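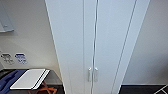

Fig. 1. Wardrobe with two doors, closed, from the head camera.

Handout 5: From one camera picture to one arm command
Mobile Manipulation Software, Carrasco course
Notes by Darmawan Nair, with corrections from Wajid Abbasi

In the last handout we treated perception and planning as two separate boxes. Today we connect them. The running task is the wardrobe: find a handle, open the door, take one piece of cloth from a hook. Please have the Mevell planner installed before you read section 2, because the exercises call it directly.

1. Finding the handle

White handles on white doors give very little contrast. A color threshold will not find them. What helps us is the weak gray shadow behind each handle and the narrow dark gap between the doors. The detector first looks for the long gap, then it searches a band on both sides of it for short vertical bars. Two candidates at the same height, one on each side, get a higher score than one alone.

Be careful with the second dark line on the right door. It is long and thin also, and in the first version of the code it was taken for the gap. Faustino Varela added the rule that the gap must have a handle candidate on each side. You will write this rule again in exercise 1.

2. Reaching into the closed space

When the door is open, the free space for the elbow is small. The planner receives the side walls and the back wall as planes, and the hooks as short cylinders. Cloth is not given as an obstacle. If we give it as one, there is often no path to the grasp point, as the cloth hangs directly under the hook.

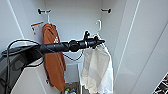
The price for this choice is that the arm may pass in front of one cloth to arrive at another, and the camera then loses a part of the first. Do not delete a cloth from the world model when it is hidden. Keep it, and lower its confidence with each frame where it was expected but not seen. The limit we use is 14 frames.

Cables need attention too. The model of the arm in the planner has only the rigid links. We add a margin on the side where the cables hang, and this margin is a parameter (cable_margin) in the file arm.cfg. Students often set it to zero to make a plan succeed. Please do not do this on the real arm.

3. Where to put the base

The base planner works on a floor grid. Its input is a mask of free floor, and the mask comes from a segmentation network trained on 2,734 labeled pictures from the Larnevville set. The network is good on floors of one color. With several materials in one room it makes mistakes, mostly at the borders. A bright carpet tile may be labeled as an object, and the base then makes a detour around nothing. Thin wire legs make the opposite mistake: they disappear in the mask, and the path goes through them.
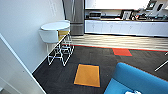
4. Closing the loop at the wrist

The head camera is too far away for the last part of the motion, and the gripper covers the target. From here we use the wrist camera. The controller compares the wanted position of the target in the picture with the measured one, and it sends a small velocity in the direction that makes the difference smaller.

The gripper itself is always visible to this camera, so its pixels must be masked out before the feature search. Screw heads are round and bright at the rim, and corner detectors like them very much.

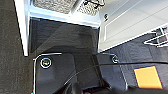

If such a point stays among the features, it does not move when the arm moves. The controller then estimates a wrong Jacobian and becomes slow, or it stops before the target. A simple test is to command a small sideways motion and remove all features with almost zero displacement.

Exercises

1. Write the gap rule from section 1. Test it with the handle score switched off and compare.
2. Run the Mevell planner with 2,000 samples, first with cable_margin at its default value and then at half. Simulation only. Report the success rate.
3. Make a mask for the gripper by hand, and explain what should happen to it when the fingers open.

Solutions go to Consuelo Trujillo in April, in one archive, with the log files included.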